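How to Clean a School Backpack Without Wrecking It

Most school bags come home at the end of the year with crumbs in the seams, a sticky patch in the bottom and at least one muesli bar nobody claimed. A proper clean takes an afternoon plus drying time, and the summer holidays are the best time for it. If you start now the bag has all of January to air before school goes back.

The method below suits nylon and polyester bags. Leather, waxed canvas and anything with a built-in battery need different treatment.

What you need

A tub or laundry trough big enough to lay the bag flat
A mild liquid detergent, without bleach or fabric softener
An old toothbrush
Two microfibre cloths
Bicarb soda
A vacuum with a crevice nozzle
A clothes airer or a shaded line

Read the label first

Look for the care label inside the main compartment, usually sewn into a side seam near the bottom. If it shows a tub with a hand in it, hand washing is fine. If the tub is crossed out, stick to sponging the outside and wiping the lining with a damp cloth. Bags with cardboard in the back panel shouldn't be soaked at all. Press the panel with your thumb: cardboard creases and stays creased, foam springs back.

Empty every pocket

Open all the zips and turn the bag upside down over newspaper. Then go through again by hand, as small things like hair clips and coins work their way into the corners. Run the crevice nozzle along the bottom seam and around each pocket. Take off key rings and anything clipped on, and remove the chest strap if it slides off.

Treat the stains

Do this while the fabric is dry. Put a drop of detergent on the mark, work it in with the toothbrush using small circles, and leave it for 15 minutes. Ink is harder. Dab it with a little methylated spirits on a cloth, testing somewhere hidden first, and keep moving to a clean part of the cloth so you don't spread it.
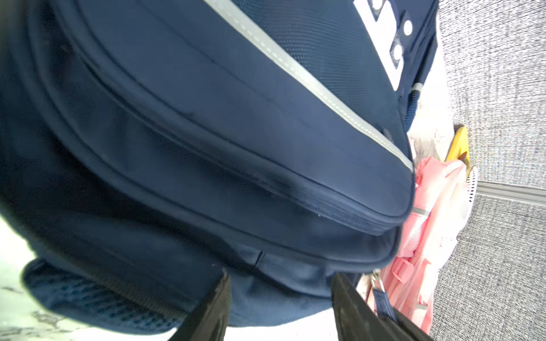

Go gently over reflective strips and printed patches. Scrubbing wears the coating on reflective tape, and once it has gone dull there is no bringing it back. A damp cloth with a little detergent is enough. Keep solvents, including metho and eucalyptus oil, away from them altogether.

Mesh pockets need a soft touch too. Bristles can catch in the holes, so put one hand inside the pocket to support it and dab from the outside with a cloth.

Wash by hand

1. Fill the tub with cool to lukewarm water, no hotter than 27 degrees. Hot water can lift the waterproof coating inside the bag.

2. Add a tablespoon of detergent and swish until it dissolves.

3. Lower the bag in and press it down until the air comes out. Leave it for 20 minutes. Wash bright colours on their own the first time in case the dye runs.

4. Work over the outside with a cloth, then turn back the opening and do the lining. The shoulder straps and the back panel usually hold the most grime.

5. Drain and refill with clean water. Rinse until there are no more suds, which normally means 3 changes of water. Detergent left in the padding dries stiff and attracts dirt.

6. Lift the bag out by its body, supporting the base — a full load of water puts a lot of strain on the top handle. Press the water out against the side of the tub. Don't wring it.

7. Check the zips, buckles and strap ends while everything is still soft. Brush any grit out of the zip teeth and click each buckle a few times under running water.

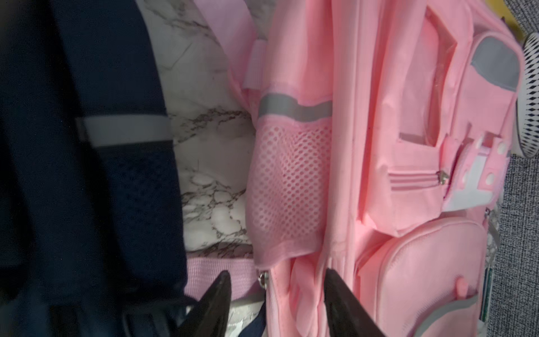 Dry it properly

Hang the bag upside down in the shade with every pocket open. Full sun fades nylon and makes plastic buckles brittle over time. Allow 2 days in warm weather and longer if it's humid. Stuff a dry towel in the main compartment for the first hour, then swap it for another. The padding in the straps is always last to dry, so squeeze it before you decide the bag is done.

Never use the dryer, even on low.

If it still smells

Sprinkle a few spoonfuls of bicarb inside, zip it up and leave it overnight, then vacuum. For a sour milk smell, wipe the lining with one part white vinegar to four parts water and air it again. A musty smell usually means the padding didn't dry through, so put it back on the airer.

Through the term

Shake the bag out over the bin each Friday afternoon and wipe the lunch compartment while you're there. A leaking drink bottle is best dealt with the same night. If you do that, one proper wash at the end of the year and perhaps another mid-year will be plenty.

Store a clean bag empty and unzipped, on a hook or shelf. Check the strap lengths again in February, when it will probably need letting out.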